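Onora Curved Clothes Rack, Black Metal

Hi, Zarmeena Butt here, and I'm the one who packs and answers the emails at our little shop. I get asked about this rack more than anything else we carry, so I rewrote the whole page on 4th May to put the answers in one place. The old page was mostly me saying how much I liked it. (I still do!)

What you're getting

The Onora is a freestanding rack in black metal, with a hanging bar that bends in one long curve. I wanted something for people who don't have a closet near the front door, or who have one and filled it years ago. It goes together with the one hex key in the box and I can do it in 20 minutes with the radio on, though I've had some practice. Kieran Mottram, who does our returns, took longer and put a leg on backward, so please look at the drawing first. The left and right legs are marked with a sticker on the inside. Peel it off once you're done or it goes gummy in summer.

Hangers aren't included. I'd go for wooden ones because they sit nicely on a curved bar and don't creep toward the low end the way the thin wire kind do. If you want ours, they're sold in packs of 17, and yes, I know that's a strange number, it's how many fit in the carton.

How we use it

I keep long things on mine: robes, shirts that would get creased in a drawer, the raincoat. The trick is to leave enough room under the hems, because the floor space below is half the reason to buy one of these. Bags go straight underneath and you can still get at them. A suitcase will go beside it on its side, up against the wall, and then it's there when you need it and you're not dragging it out from under a bed. Pale clothes look lovely against the black too, especially pink, but that's just me.

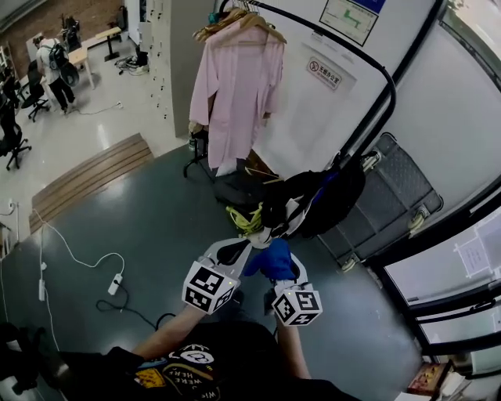
Floors and feet

The feet have rubber caps, and we put 2 spare ones in the box. On a glossy floor, wipe under them before you set the rack down, since grit is what does the scratching. On thick carpet it will lean a little until the pile settles. Give it a week before you write to me about it! If it's still leaning after that, do write, and tell me what sort of carpet it is.

Cleaning

A damp cloth, then a dry one. I use an old cotton one that's been through the wash so many times it has no fluff left. Skip anything gritty or lemony, the finish goes cloudy. Bag straps and loose cords collect dust down there, so lift them out now and then and do the floor as well.

Things people ask

Can I hang winter coats on it? A few, spread along the bar. Don't put every coat in the house on one end. Seul-gi Choo wrote to us last November after hers tipped, and she had all the wool on the left.

Does it come in white? No. We had the Vosar in white for a while and I may bring it back if enough of you ask.

Can I buy just the bar? You can, email me and I'll find one.

Shipping

It comes flat in one box, long and a bit awkward on stairs, so have a second pair of hands ready if you're on an upper floor. If a part is missing, send me a photo of what you did get and I'll post the rest the next morning.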